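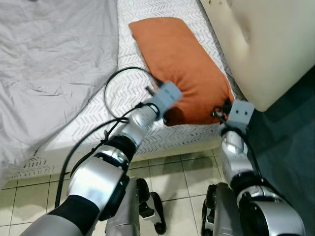 Shona Ruawai wrote to us that she had made beds for most of her life and had never been shown how to do it until she took the Durkley course, and that she now changes a double bed without once walking back around it.

Home About Us Courses Practice Rooms Fees Contact

About the Durkley School of Household Practice

Updated in December by Yaa Ackah, School Office

The Durkley School of Household Practice offers instruction in the care of bedrooms, linen and household furnishings. The School was founded by Araba Gbeho, who began by teaching small groups in her own home and later took the premises at Pernholm where all courses are now held. To date, 1,323 students have completed a course with us. Many have gone on to positions in guesthouses, residential care homes and private households. Others enroll for their own benefit and have no plans to work in the field, and they are equally welcome.

Our Purpose

The School holds that the bedroom deserves the same attention in training that is commonly given to the kitchen. A bed is used every night of the year. The manner in which it is aired, dressed and straightened affects the comfort of the person who sleeps in it and the working life of the linen. Our courses treat this work as a skill with its own methods, which can be explained, practiced and assessed.

Instruction is given in plain language. No previous training is required, and students who are new to English may ask for the printed course notes in a large, simplified edition.

The Practice Rooms

Teaching takes place in rooms furnished as ordinary bedrooms. The School decided early on against hospital beds and bare training platforms. Students meet the conditions they will find in a private home: a bed standing close to a wall, a window with blinds that must be dusted slat by slat, a tiled floor that has to be swept under the side rail and along the baseboard. The painted walls are blue-gray and show the ordinary marks of use. Students are taught to look for such marks and to report them, and to ask before attempting to clean a painted surface.

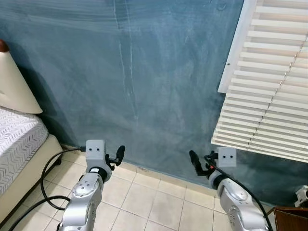 Courses of Instruction

The Foundation Course runs for eight weeks, with a maximum of 22 students in each intake. It covers the following subjects:

Stripping and airing the bed, including inspection of the mattress and its seams.
Fitting and smoothing sheets, squaring corners, and setting the top fold.
Care and placement of pillows, including colored pillows used with plain white bedding.
Care of upholstered and tufted headboards, with separate attention to wooden trim.
Dusting of blinds and brushing of curtains.
Floors, baseboards and the space beneath the bed.

The Linen Course runs for seven weeks and is open to those who have completed the Foundation Course. It deals with sorting, laundering, folding, mending and storage, and it includes one session on record keeping for larger households. Kgomotso Sibiya leads the Linen Course and also prepares the assessment sheets for both programs.

Method of Teaching

Each session opens with a demonstration, after which students work in pairs at the bedside. The instructor does not correct a bed while it is being made. Remarks are given when the pair has finished, and the bed is then stripped and made again. Students sometimes find this slow in the opening weeks. The School has kept to the practice because the second bed of the session is the one on which students are assessed.

Particular time is given to headboards. Padded surfaces collect dust in the tufting, and a damp cloth used without care can leave a ring around each button. Students learn to work from the crest downward with a soft brush and to treat the wooden edge last, with a dry cloth kept for that purpose only.

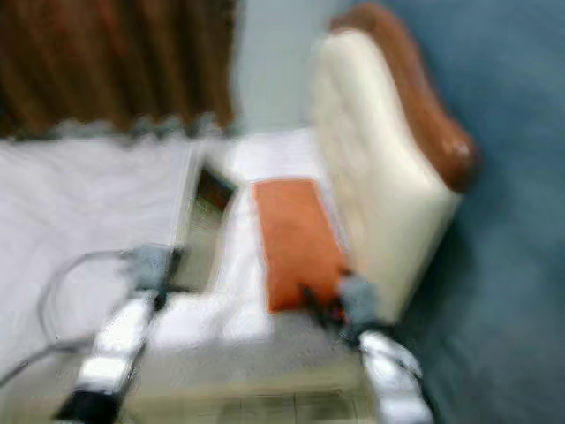 The tufted headboard and its brown wooden trim, Pernholm.

Assessment and Certificates

Students who complete all sessions and pass the practical assessment receive the Durkley Certificate. A student who does not pass may repeat the assessment once without charge. Certificates lost or damaged can be replaced on written request to the School Office.

Visits and Enrollment

Prospective students may visit the practice rooms by appointment. Theophilus Kpodo receives applications and will reply with the dates of the next intake. Applicants should state which course they wish to join and whether they require the simplified notes.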